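About Lovlow Fuel Systems

Lovlow maintains and calibrates fuel dispensing equipment for fleet yards, school bus depots and municipal garages. We work on diesel, gasoline and propane dispensers, above-ground storage tanks up to our licensed size class, and the card readers and tank gauges connected to them. We do not sell fuel.

The company was formed when two service outfits, Storner Pump & Meter and El Fassi Tank Service, merged their shops. Storner handled meters and dispensers. El Fassi handled tanks, piping and leak detection. Customers with one problem often had to call both, and the two crews would meet at the same island on different days. One work order now covers the whole system from fill port to nozzle.

We employ 23 people. Most are field technicians, and each truck carries a certified test measure, a hose and nozzle kit, spare filters and a vapor meter. Trucks run out of two shops. The larger one holds the meter bench, where positive displacement meters are stripped, cleaned, fitted with new seals and run at slow and full flow before they go back out. The smaller one stocks parts and handles tank gauge repairs.

Service intervals

Standard contracts call for a site visit every 90 days. At each visit the technician checks dispenser accuracy, changes filters as needed, inspects hoses and breakaways, and draws a bottom sample from each tank to look for water. Readings are entered at the site and the report is sent to the yard manager the same day. High-volume yards can move to a monthly schedule – this is usually worth doing above four dispensers.

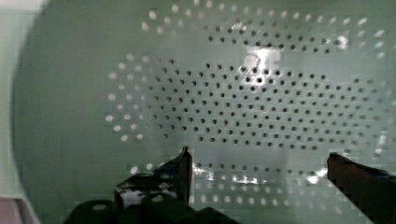

Emergency calls are taken at any hour. Our target for a contract customer with a dispenser down is to have a truck at the gate in roughly 4 hours. Calls from yards without a contract are placed after those.

Records and software

Meter readings, filter changes and test results are stored in Tetemia, our own records system. Customers can log in to see the history of any dispenser by serial number and print the forms their inspector asks for. Older paper records from Storner were scanned and added in July. The El Fassi tank files are still being entered, and copies can be requested from the parts counter until that work is finished.

Page last updated 06/08/2018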